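When the phone company told the people of Illdale that fast internet would reach them "eventually," Selorm Agbeko had been hearing that word for the better part of ten years, and she'd grown pretty tired of it. So one June evening she put a pot of soup on, invited the neighbors up the hill, and asked who owned a shovel.

Quite a few of them did, as it happened! By the time the bowls were empty they had a name (Larkell, after the creek) and a rough map drawn on the back of a feed bill. 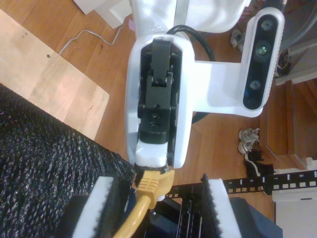 The digging took three summers. There were 206 homes on that first map, strung out along the valley road all the way to the Brisport turnoff, and every one of them seemed to sit behind a ledge of rock or somebody's prize rhubarb. Arūnas Paulauskas, who had laid drains for most of his working life, taught the rest of them how to cut a clean trench and, just as important, how to put a pasture back so the farmer would still wave at you afterward.

Larkell serves 394 homes now, and the monthly bill is 21 dollars. Selorm still answers the help line herself most mornings, usually with the radio going, and she'll happily ask after your mother before she gets to your router.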